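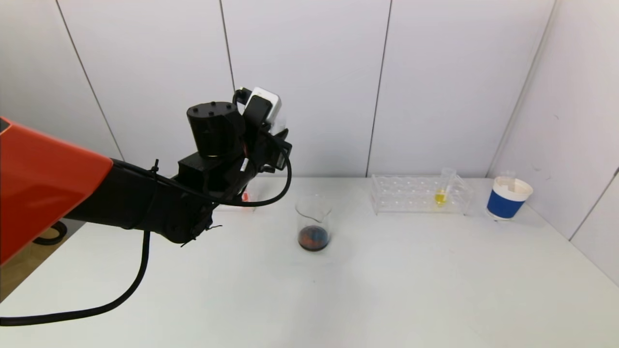
Most cord trouble in a house comes from cords that are longer than the job. A lamp that sits 2 feet from the outlet does not need a six-foot cord lying across the rug, and a toaster does not need to trail its slack past the sink. Start by matching the cord to the distance, then deal with what is left over. Small black zip ties do well on black cable, as they do in the photo, where a loop has been left in the cable before it runs back along the arm. Leave a loop like that anywhere a cord has to bend or follow something that moves, such as a swing-arm lamp, a sewing machine on a lift or a monitor on a bracket. A cord tied tight at the joint will wear there first.

Choosing a tie

Plastic zip ties are cheap and hold for years, but you have to cut them to make a change. Use them inside a cabinet or under a desk where things stay put. For anything you unplug often, use hook-and-loop strips. I buy a roll and cut pieces as long as my hand. Twist ties from bread bags are all right for storage. Don't use the ones with a bare wire end on a cord that is in use.

Pull a zip tie snug and stop. You should still be able to slide the cord through it with a firm tug. Trim the tail flush with nail clippers. Scissors leave a sharp point that will scratch your arm every time you reach behind the desk.

Under the kitchen counter

Keep small appliance cords short and dry. Wrap the extra in a flat figure eight and fasten it behind the appliance, well back from the burners. Unplug anything that heats before you bundle its cord, and don't leave a heater or kettle cord coiled while it is running. A coiled cord holds heat.

Wipe the wall with rubbing alcohol before putting up adhesive clips and let it dry. Press each clip for a full minute, then wait until the next day to load it. Clips put up on a greasy wall come down in a week. Mine did, twice.

In the workshop

Check the label before you plug in a space heater or a saw. A power strip feeding an 800-watt tool has little business feeding a 1000-watt heater too. Plug the heater straight into the wall.

Hang extension cords on a wide peg or a piece of scrap pipe. A nail puts a kink in the same spot every time. Coil them over and under so they pay out without twisting. My neighbor Dymphna Kinsella hangs hers from an old belt buckled over a hook, and it works as well as anything from the store.

Go over all the cords every March. Run each one through a dry cloth and feel for nicks, flat spots and stiff places. Throw out any cord with a cut in the jacket. Electrical tape is not a repair.

Label both ends of anything that goes behind furniture. Masking tape folded over into a flag is enough, written in ballpoint.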